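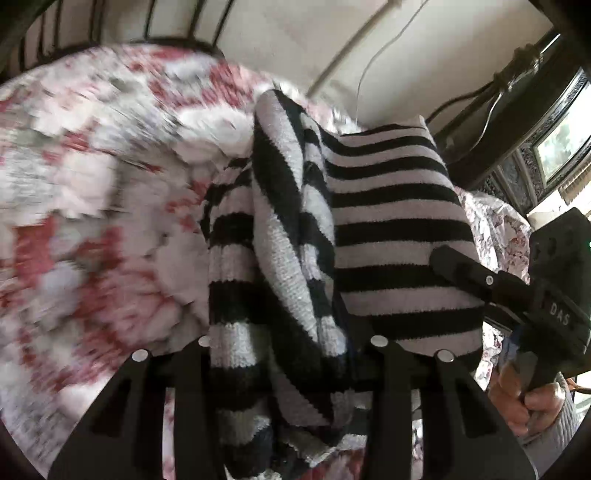 Two hand-held grippers and one striped knit.

How to budget for hand-held grippers without trusting the quote
Updated 11 Jul 2019

Most vendor quotes I see for garment-handling equipment list a price per gripper and a cheerful total. Treat that total as a starting bid. These steps are for a small team that wants to record people handling clothes and train a robot on the results, and has to ask somebody else for the money.

Step 1. Write down the task before you open a catalog

"Folding laundry" is too vague to price. Write one line per job: pick up a sleeve, flatten a hem, turn a sweater over. Then mark which lines need two hands. If most of them do, you are buying pairs, and any quote for a single unit is half a quote. Grandcombe sent us one with a single gripper on it and a photo of a pair in the brochure.

Step 2. Price the full set

Our working figure for one Vulten pair was $2,536, which looked fine until I asked what came in the box. No spare pads, no storage, no charger for the second unit. Ask for these as separate lines:

Spare finger pads
Replacement linkage parts and screws
Cables and chargers
Storage for the recordings, with backup
Shipping both ways for repairs
Operator hours, including practice

The last line is the one people leave out, and in our plan it was bigger than the hardware.

Step 3. Ask for a trial on your own fabric
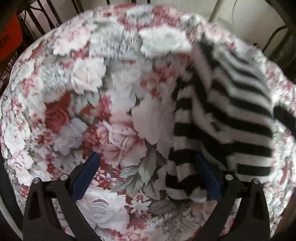

Demo kits nearly always arrive with a flat towel in a plain color, and I'd discount anything you learn from it. Cloth that bends and folds over itself is a different purchase. Put a striped knit on a busy rose print, let the surface curve up at the sides like a bowl, and then ask the rep how the software tells one layer from the next. Try it with the jaws wide open and a pad pressed against the knit, since that's where you'll be working. Damasceno agreed to a trial on our terms. Uvico offered a video call.

Keep the trial going for at least four sessions. The first is mostly people learning how to hold the thing, so don't use it to estimate your hourly output.

Step 4. Budget for bad recordings

Vendors quote output as if every take were usable. Ask what share they throw away themselves, and get it in writing. If they claim up to 100 takes in a session, ask who was holding the grippers and what they were picking up. I still haven't had a straight answer to the second part.

Work from your own trial count and price each usable take. Leave the price per gripper to the sales deck.

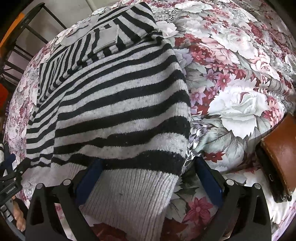
Lutz Kleinschmidt wrote in to say that I'm too hard on the sellers and too easy on the buyers. His team bought three pairs in December and had operators for one. "The other two are on a shelf, and the warranty is running on all of them," he wrote.

Fair enough, so add a Step 5: buy one pair, staff it, and get the price of the second pair held in the contract. Check what date the warranty starts. Ours started at shipping.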